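3.2 Durée de location et choix du port de départ

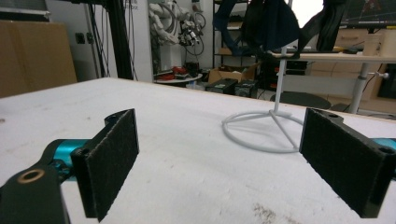 Figure 2. Doigts de préhension en vis-à-vis au-dessus d'un plateau blanc ; la face intérieure du doigt gauche porte un revêtement gris foncé d'aspect feutré.

Les contrats étudiés dans cette section proviennent du registre de la société Fagundes, qui propose des voiliers sans équipage au départ de deux bases, Plostard et Fernmont. Le registre complet contient 2497 contrats. Nous avons retiré les locations à la journée, les convoyages et les dossiers pour lesquels le port de retour n'était pas renseigné. Il reste 1394 contrats, sur lesquels portent tous les résultats présentés ci-dessous.

La première observation concerne la durée. À Plostard, la location d'une semaine, du samedi au samedi, demeure la forme dominante pendant toute la haute saison. À Fernmont, les durées sont plus dispersées et l'on rencontre souvent des séjours de dix ou onze jours. Quintana et Seixas avaient déjà signalé une telle différence entre un port proche d'un aéroport et un port plus éloigné, mais leur étude ne distinguait pas les équipages qui louent pour la première fois de ceux qui reviennent. Or cette distinction nous semble importante. Parmi les clients qui reviennent, l'écart entre les deux bases diminue nettement, et il disparaît presque pour les bateaux de moins de onze mètres.

La deuxième observation concerne le prix. Le tarif hebdomadaire médian d'un voilier de trois cabines se situe autour de 1400 euros en basse saison, sans la caution et sans le nettoyage final. Ce montant est très proche dans les deux ports, ce qui nous conduit à écarter l'hypothèse d'un choix guidé par le seul tarif. Nous avons examiné également les frais de place dans les escales voisines, relevés par Jussara Sales auprès des capitaineries. Ils sont plus élevés du côté de Plostard, où les mouillages abrités sont rares quand le vent souffle du nord.

Il convient de préciser une limite de ces données. La plateforme de réservation Brilelik, adoptée par le loueur au mois de décembre, enregistre le port demandé par le client et le port attribué dans deux champs séparés. Avant cette date, un seul champ existait, et nous ne pouvons pas savoir si le client avait d'abord souhaité l'autre base. Silvana Bastos a relu à la main les échanges de courrier d'une partie des dossiers anciens. Les changements de port y sont peu fréquents, mais ils concernent surtout les catamarans, dont la flotte est réduite à Fernmont.

Pour cette raison, les catamarans sont traités à part dans la section 3.3, où nous reprenons le même modèle en y ajoutant la disponibilité de la flotte au moment de la demande.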